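Home Older posts Recipes Letters About me

The spring cleaning and the words for it

21/04/2021

Every April in Zelska my mother opened all windows at six in the morning and declared the winter finished. It did not matter if there was still snow behind the shed. We were four children and each of us received one room and one tool, and we were not allowed to come to breakfast before the room was swept.

I live in Kellow for 12 years now and I have kept the habit, but with a later breakfast. 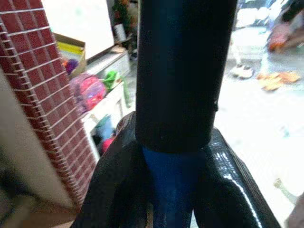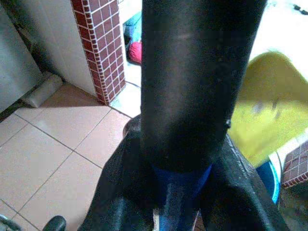
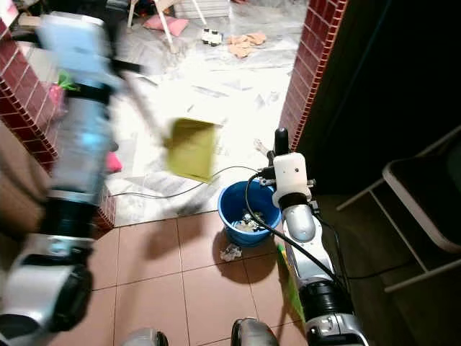 Black and blue in all three. In the last one also something green up in the air, like a dustpan or a brush.

When I first came here I had studied English for a long time, and I could read a newspaper and write a polite letter to a bank. But I did not know the word "dustpan." No textbook I had used contained a dustpan. They contained airports, hotels, and a family that was always planning a picnic. In my first week I went to the hardware store, Talukder on the main street, and I stood there and made a movement with my two hands, one sweeping and one receiving. The man at the counter brought me a rake.

I bought the rake. I was too embarrassed to say no, and I had no garden. It stood in my hallway for two years until I gave it away.

In our language there is one word for sweeping a dry floor and a different word for sweeping a floor where you have first sprinkled water. The second one is for summer, for yards and wooden porches, so the dust does not rise. I have looked for this word in English many times. A neighbor told me "damp sweeping," and maybe this is correct, but it sounds to me like something from a manual. My grandmother's word is short and has the sound of the broom in it.

There is also a word for the thin line of dust that remains on the floor after you pull the dustpan back. You know this line. You sweep again, you pull the pan back again, and the line is still there, only thinner. At home we had a name for it, and my brother said it to me also as an insult when I was small. In English I have asked everybody and they only laugh and say that yes, they know the line very well.

This year I did the kitchen first, which was a mistake, because afterward I carried everything from the hallway through it. Then the bedroom, then the windows with vinegar and old newspaper. The newspaper here is not so good for windows as the one in Zelska, it leaves gray marks. I used 40 pages of it, I think mostly sports and advertisements, and I finished with a cotton shirt anyway.

Behind the bookcase I found the postcards from Illik, where we went every August to the lake, and a box of buttons. My mother mailed me the box the year I moved, with a note that there were 1,000 buttons in it and I should never need to buy one. I have bought buttons since then, for the gray coat. I did not tell her.

I sat on the floor with the buttons for too long and the water in the bucket became cold. I think the cleaning is for this also. You touch every object one time in the year and you remember where you got it. My daughter does not agree, she says it is only for the dust, and she did her own room in 12 minutes with the music very loud.

She speaks English much better than I do, of course, and she sweeps in English. When I ask her to do the porch with water first, she uses my grandmother's word, with an American accent, and then she forgets the water.

I turned 47 this month and my knees complain on the stairs, so the last part, the cellar, must wait for next week. I have made a list for it. At the top of the list I wrote "dustpan (new)," because the old one has a crack on the corner and the line of dust is now very wide. I will go to Talukder and I will say the word clearly.

If somebody knows a real English word for sweeping with water, please write it below. Not "damp sweeping."

3 comments

Anonymous
My grandma in the South used to say "lay the dust" for sprinkling the porch first. Maybe that helps? I loved the rake.

Anonymous
For the windows try coffee filters instead of newspaper, they leave no marks. And we have a word for the dust line too in my family but I can't write it here!

Author of this blog
Thank you both. "Lay the dust" is beautiful, I wrote it on the cellar list. Coffee filters I will try on the small window first.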